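Budget for the second cell, take three

Quick one, it's Thursday and the quote from Munshi runs out at five.

Spent the morning redoing the spreadsheet. Again. Igor wants a second arm for the PC teardown work before November and Edmund wants to know why it costs more than the first. Fair question. Short answer - the arm doesn't. Everything around it does.

Stuff I forgot last time: spare fingers, cables, a proper bench instead of the old desk, shipping from Lososville. The bench alone is 2,145 and I had it down as "misc". Not my finest hour.

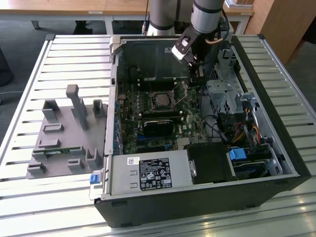
Arm over the open tower, fixture tray on the left.

The tray is where I keep going back and forth. Bolitham will machine one for us, nice finish, six weeks. Or Radosław prints them in gray plastic and we get about 72 for the same money. Won't need 72 obviously. But we keep changing the slot heights and I dont want to pay a machine shop every time somebody has a new idea about memory modules.

Also need more scrap towers. Ekkachai found a seller with 83 of them, mixed models, pickup only. Asked if he'd split the lot, no reply yet. And then where do we put them?? Storage isn't in the budget either. Adding a line.

Ornar came back cheaper on the gripper but the warranty is half as long and you pay for the call-out. Leaning no. Mieczysław disagrees and he's teh one who has to fix it, so maybe leaning yes.

Total still too high. Cutting the second monitor and going to lunch, more when Munshi calls back.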